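Extension leads, reels and small loads: notes for the Listow evening
Slides 1 to 14, with Gill Hall projector
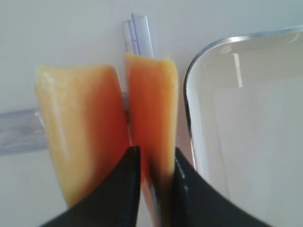 Slide 1: Two orange and yellow slices, side by side.

Start on time, 7.30. Say where the fire exit is, then straight in.

Slide 2. The talk is about leads between the wall socket and whatever you plug in. Fixed wiring is a different evening. If someone asks about consumer units, take it at the end.

Slide 3. Rating. Read the figure on the plug, then the one on the reel. They may differ. A reel often has two ratings, one wound and one fully unwound. Pass the Losden reel round so people can find the label for themselves. It is on the underside, small print.

Slide 4. Sum on the board. Amps times volts gives watts. Use 230 volts and 13 amps, which comes to 2990. Then put up the Tustton hall load: kettle, fan heater and the small amp, 3310 watts together. Ask the room whether that can go on one lead. Wait for an answer. It can't.

Slide 5. Heat. A wound reel can't lose heat from the inner turns. Show the melted section in the plastic bag. Don't hand it out, bits come off.

Slide 6. Length. Long thin cable drops voltage. The old reel in the Listow store has 5 metres missing from the end where it was cut back and a new plug put on. Fine, if the plug was wired properly — open it up under the lamp and show the cord grip.

Slide 7. Fuses. 3 amp for lamps and small electronics, 13 for heaters and kettles. Check what the maker says. The fuse protects the flex.

Slide 8. Daisy chains. One block into another into another. Use the Tustton drawing. Every socket on it hangs off one 13 amp fuse at the wall.

Slide 9. Outdoors. RCD every time. Press the test button before use. Demo with the desk lamp.

Slides 10 to 12. Damage, go quickly. Cuts, crushed flex, brown marks on pins, tape over a split. Tape is not a repair.

Slide 13. Storage. Loose coils, dry shelf, label with the date last looked at.

Slide 14. Questions. Handouts are on the side table, 80 printed. Whole thing must be done in 90 minutes including tea, so skip slide 12 if running behind.

Bring: spare 3 amp fuses, small screwdriver, the Losden reel, pens for the board.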